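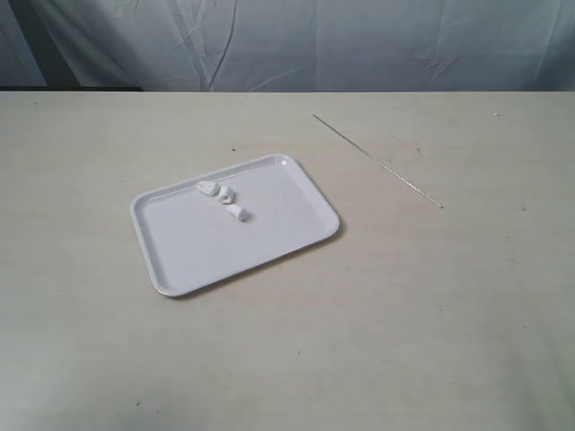 I finished the baby quilt for Defne in February, after putting it off most of the winter. It ended up 39 inches square, a bit smaller than I planned because I trimmed one side crooked and had to even up the rest.

The top is flannel from the remnant bin at Wuneck, mostly gray and yellow. I washed everything first and the yellow still shrank more than the gray. Next time I'll wash it twice.

I quilted straight lines with a walking foot and a size 90 needle. The binding took me five evenings by hand. Ngan-ling says she does hers all by machine, and I may try that on the next one. I have enough gray left for a bib or two.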